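Kilmont Users' Forum
Data Collection > Episode acceptance

Proposed wording on cable tasks

lhaddad_coord
1st December
Members are invited to comment on the following wording before it enters the shared protocol. Each cable task shall comprise 103 accepted episodes. The starting layout of the cable shall be altered by hand between episodes, and the patterned cloth shall be retained throughout.
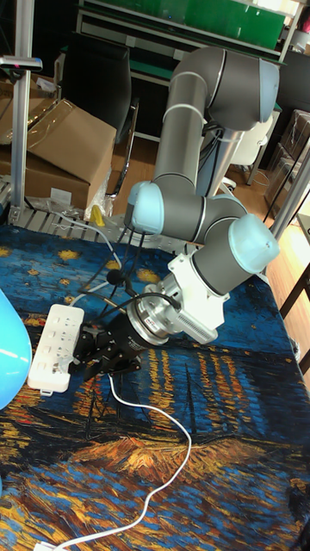

An episode in which the operator pauses for longer than three seconds shall be marked for review but not deleted. Comments should refer to the draft by clause.
Loretta Haddad

okport_lab2
We support the clause on layouts. We cannot support the clause on the cloth. In September our site compared patterned and plain covers, and the policy trained on the plain cover gave steadier grasps. We request that a plain cover be permitted.

Lindqvist_R
With respect to the previous contributor, steadier grasps on a plain cover were to be expected. The Allex test set uses cluttered backgrounds, and training should reflect this. I would retain the cloth.

okport_lab2
The point is noted. Our objection stands for the first 30 episodes, when new operators are still learning the controls.

tmarsh
Are paused episodes counted towards the total? We hold 19 of them.

lhaddad_coord
They are counted once a reviewer has passed them. The clause on the cloth will remain open pending figures from Okport.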